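Notebook, bench 2, tableware and food layout
1 February 2024

Continuing from the October layout notes. Purpose today: settle which dishes stay in the Fivton set, redo the table rows, and write down the washing routine so it stops living on a sticky note.

Tape. The dark blue tape held up better than the paper tape we had before. Two lengthwise strips had lifted at the near end where people lean. Pulled them, wiped the brown top with the citrus cleaner, waited 17 minutes, put down new strips. Pressed with the Pramine roller. No residue from the old ones. Left the cross strips alone. Stock on the roll is low, order one more from Dorkent with the next batch.

Dishes. Sorted the shelf into keep and retire. Keep: the pale blue plate, the cream plate, the small white bowl, the white rectangular tray with the raised rim. Retire: anything with a chip, plus the tall bowls that tip when a fork is left in them. The tray weighs 666 g on the kitchen scale, which is heavier than I had written down in October. Corrected the sheet.

Layout for the food rows. Tray and cream plate go side by side in the same row, one cell each, with nothing in the rows in front of them. Fruit on the blue plate toward the far end, small bowl behind it and to the right. The lemon goes on the cream plate by itself. It does not need to be centered, but it should not touch the rim, where it rolls. 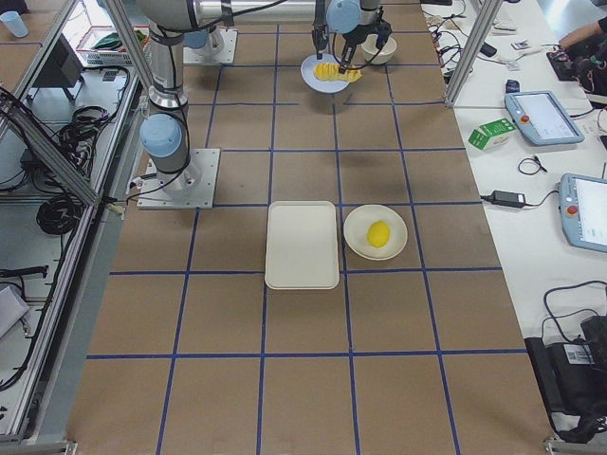 Fruit quantities. Started with 75 g of yellow pieces per plate. Anything over that piles up and the top pieces slide off when the plate is moved. Cut size matters more than weight. Pieces from the Gilbert tub come in uneven, so pick out the thin ones and the mush at the bottom before plating. Drain first, at least until the dripping stops. Juice on the tabletop gets under the tape edge and that is probably what lifted the near strips.

Lemons. One from the older bag had a soft side. Tossed it and checked the rest, all firm. Keep them out of the fridge during the day, otherwise they sweat on the plate.

Washing. Warm water, plain dish soap, no scrub pad on the blue plate. Rinse, rack, dry with the gray cloth. Tray goes on its long side in the rack, it holds water in the rim if laid flat. Dishes back on the shelf fully dry.

Cost so far for the Fivton set is nearly 800, dishes and food together, not counting tape. Most of that is fruit. Will ask whether the tub size can go down.

Open items:
Second cream plate, same diameter, as a spare.
Lid for the fruit tub, current one is cracked.
Relabel the shelf after the retired dishes are boxed.
Check the new tape strips tomorrow morning, near end first.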